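Claims Support Officer (quarry and blasting losses)

Sadeneck Claims Office, Skelden
Full time, fixed contract of 18 months, with possibility to extend

About the post

Sadeneck is an independent office which handles insurance claims for householders and small businesses. We do not sell insurance. Our work begins when a family or a shop owner has suffered a loss and must deal with the insurer of another party, very often for the first time in their life.

At the moment we are looking for one Claims Support Officer for our Skelden office. The person will work mostly on the Cistcombe file. In March a retaining wall at the Cistcombe works gave way and the water and mud reached the lower streets. We have 113 open claims from this event, most of them for damaged floors, furniture, bedding and stock. Nearly 300 letters are still to be answered, and we would like to answer them properly, one after the other, and not with a standard form.

What you will do

You will speak with claimants by telephone and, when it is permitted, visit them at home. You will help them to write a list of what they lost, with the age and the price of each item as well as they can remember it. You will check this list against the policy wording and prepare the file for the loss adjuster. You will also write to the claimant when an offer arrives, and explain in plain words what it covers and what it leaves out.

A part of the week is office work: scanning, filing, keeping the register of deadlines. Please do not apply if you dislike this part, it is a real part of the job.

What we ask from you

At least two years of work in insurance, legal advice, housing or a similar field.
Good written English. It does not need to be your first language.
Patience on the telephone with people who are upset or who call many times.
A driving licence. The office has one car, which is shared.
Knowledge of Portuguese is welcome, as we work closely with our partner office in Conceição, but it is not a condition.

A professional certificate in claims handling is useful. If you do not have one, we pay for the course and give you the study days.

What we offer

The working week is 36 hours, and you may begin at any time between half past seven and ten. You will have 29 days of paid holiday, with public holidays on top. For the first three months an experienced colleague will read your letters before they go out. We know that some applicants find this strange, but we do it with everybody, also with those who come from large companies.

Working from home is possible for two days in the week after the first three months. The Skelden office is on the first floor and there is a lift.

Household contents: soft furnishings

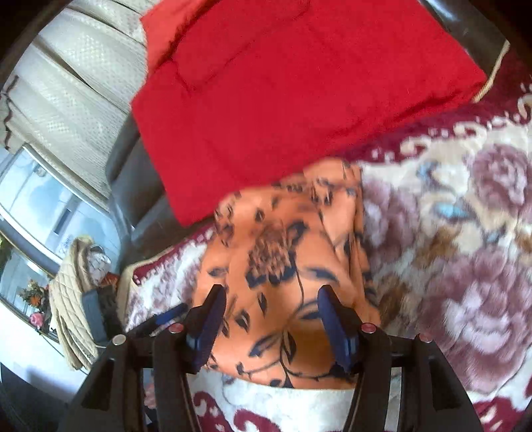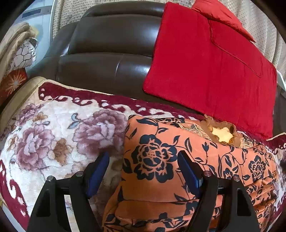 How to apply

Please send a letter of one page and your CV to the Skelden office, by post or by e-mail, with the words "Claims Support" on the envelope or in the subject line. In the letter, tell us about one time when you had to explain a difficult decision to somebody. We do not need a photograph or your date of birth.

Applications must reach us by November 29, 2020. We will answer every applicant, also those we cannot invite. Interviews will be held by video call and will take less than one hour. There is a short writing task, for which you will receive the papers one day before.

If you have a question about the post, you may call the office in the mornings and ask for the recruitment desk.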